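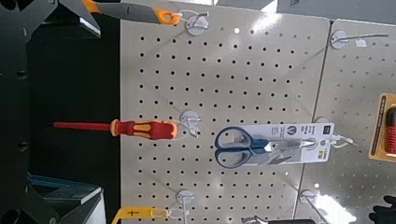
Hand tools on a pegboard panel

Saturday at the Dreranen home fair in Plirnport, and I could have stayed until they locked the doors! The hall had 73 stands, mostly kitchens and storage, and I headed straight for the Sorell closets. The drawers glide shut with one finger. A full wall unit starts at 3000 – more than I'd planned, but I keep thinking about it. Simiyu had lovely wool rugs for 400 and 600, and I went back twice to look at the green one. Parking was easy before ten.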